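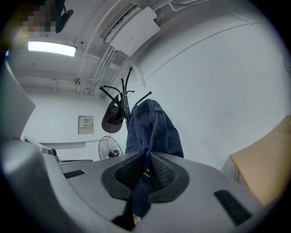
Miah and Cesalano Sign Three-Year River Agreement

CESALANO, 14 Aug 2020 – The neighboring districts of Miah and Cesalano have signed an agreement to share river readings, train field staff together and plan jointly for the wet season, opening a new chapter for two communities that have lived along the same water for generations.

The agreement runs for three years and covers the full length of the Skuvard River where it forms the border. It was signed at Cesalano town hall by Kumudini Siddiqui, Commissioner for Water in Miah, and Rosaire Charbonneau, who leads the Cesalano district council.

"We have wanted this for a long time, and I am so happy to see it on paper," Commissioner Siddiqui said. "When the river rises in the hills on our side, our friends downstream need to hear it from us within minutes – and now they will!"

Under the terms, 18 river gauges will report to a shared system that both districts can read at any hour. Until now each side has kept its own records, and staff have traded figures by phone when the water was high. The first gauges will be linked this fall, starting with those above the Minano bridge, where the April floods closed the road and kept farm trucks off the market route.

Mr. Charbonneau thanked the technical teams who worked on the text through the spring and summer, often by video call.

"They kept going through a very hard year and they did wonderful work," he said. "Farmers in Cesalano have been asking me when they can see the upstream readings, and I can finally give them an answer."

The agreement also sets up a staff exchange. Five field officers from each district will spend part of the dry season working with their counterparts across the river, learning how the other side maintains its banks, culverts and warning sirens. Afroza Sultana, who will run the exchange for Miah, said the list of people hoping to take part is already long and that she is delighted by the interest from younger staff.

Dilwyn Landeg, chief engineer for Cesalano, will chair the joint working group. It will hold its first meeting in Minano and will publish its notes in full on both district websites. Residents may send questions ahead of each meeting by mail or through their local office.

Each district will pay for the upkeep of the gauges on its own bank, and the cost of the shared system will be split evenly.

Media contact: Shafiq Khan, Office of the Commissioner for Water, Miah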